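Fórum Robótica Escolar > Projetos de alunos > Manipulação

Tópico: Clube Grembridge, tarefa "arrumar a cozinha": garra e câmara no pulso

uvlow_aprendiz
10 de maio de 2023

Boa tarde a todos. Peço desculpa pelo meu português, não é a minha língua materna e escrevo devagar, com dicionário.

Sou aluno do segundo ano e participo no clube de robótica Grembridge. O nosso projeto deste semestre chama-se Uvlow. O braço deve aprender tarefas de cozinha numa mesa branca: pegar em garrafas, pendurar canecas, deixar os objetos no sítio certo. Começámos em janeiro e temos até agora 1.822 demonstrações gravadas por teleoperação. O objetivo do nosso orientador, Thaddeus Villanueva, é chegar a 2.000 antes de treinar o modelo final.

A minha dúvida é sobre o ponto de vista. Usamos a câmara do pulso como entrada principal. Quando a garra segura um objeto grande, este objeto ocupa quase tudo e o modelo perde a informação sobre o resto da mesa.
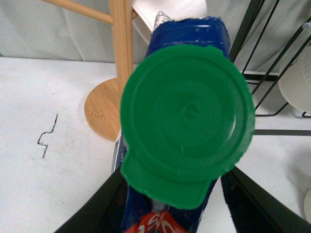

Garrafa azul presa na garra, com a tampa verde virada para a câmara.

Vocês acrescentam uma segunda câmara fixa, ou trabalham só com o pulso e mais dados?

grekard_bancada
Segunda câmara, sem dúvida. Na nossa equipa tentámos só com o pulso durante meses e o braço ficava hesitante depois de cada preensão. Uma câmara fixa em frente da mesa, mesmo barata, resolve a maior parte.

marta_servo
Não concordo completamente com o colega de cima. A câmara fixa traz outro problema: se alguém toca no tripé, os dados antigos já não correspondem aos novos. Eu experimentava primeiro dar ao modelo um pequeno histórico, por exemplo as 4 imagens anteriores. Assim ele ainda "lembra" onde estava o suporte antes de a garrafa tapar a vista.

uvlow_aprendiz
Obrigado aos dois. O histórico parece-me interessante e não custa material. Vou propor no clube.

Acrescento a parte das canecas, que é a mais difícil para nós. As que ficam penduradas de cabeça para baixo no suporte preto são da mesma cor clara, e o modelo confunde onde acaba uma e começa a outra. A caneca que está de pé na mesa, com a asa preta, dá muito menos trabalho.
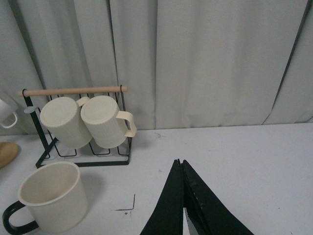

Resposta mais longa sobre as canecas

grekard_bancada
Canecas claras sobre mesa branca são um caso ingrato. O contraste é fraco e os bordos desaparecem. Antes de mexer no modelo, eu verificava a exposição automática. No nosso caso a câmara mudava o brilho cada vez que os dedos pretos se fechavam, e a mesma caneca aparecia com dois tons diferentes. Fixem a exposição e o balanço de brancos, e gravem de novo uma parte pequena para comparar.

Também não misturava os dois suportes na mesma tarefa. O suporte de arame e a árvore de madeira pedem movimentos diferentes do pulso.

marta_servo
Aqui volto a discordar, desculpa! Se separarem tudo, ficam com muitos modelos pequenos e nenhum serve para a demonstração final. No relatório da nossa turma (projeto Nguyen-Tran, se alguém se lembra) juntámos as tarefas e demos uma instrução em texto a cada uma. Melhorou até nas tarefas com poucos exemplos. As nossas falhas passaram para 37 numa série longa, e antes eram claramente mais.

uvlow_aprendiz
Nós já gravamos com os dois suportes na mesma mesa, portanto estamos mais perto da ideia da Marta. Há ainda o pacote de leite, que está amassado e um pouco inclinado, e na vista do pulso tapa uma parte da caneca branca pendurada na árvore. A vermelha, em cima, distingue-se bem.
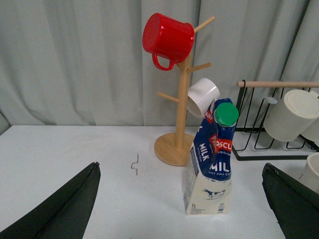

Pergunta de luis_encoder: Quantas pessoas devem fazer a teleoperação num clube de estudantes?

Resposta de marta_servo: Duas ou três chegam, desde que combinem antes a mesma maneira de aproximar a garra. Com muitos operadores os movimentos ficam demasiado diferentes e o modelo faz uma média estranha entre eles. Quem está a aprender pode gravar numa pasta separada.

grekard_bancada
Nisto estamos de acordo. E escrevam o nome do operador em cada gravação, depois agradecem.

uvlow_aprendiz
Vou falar com o orientador sobre o histórico de imagens e a exposição fixa. Começamos pela exposição, que é mais rápida de testar. Quando tiver resultados, escrevo neste mesmo tópico.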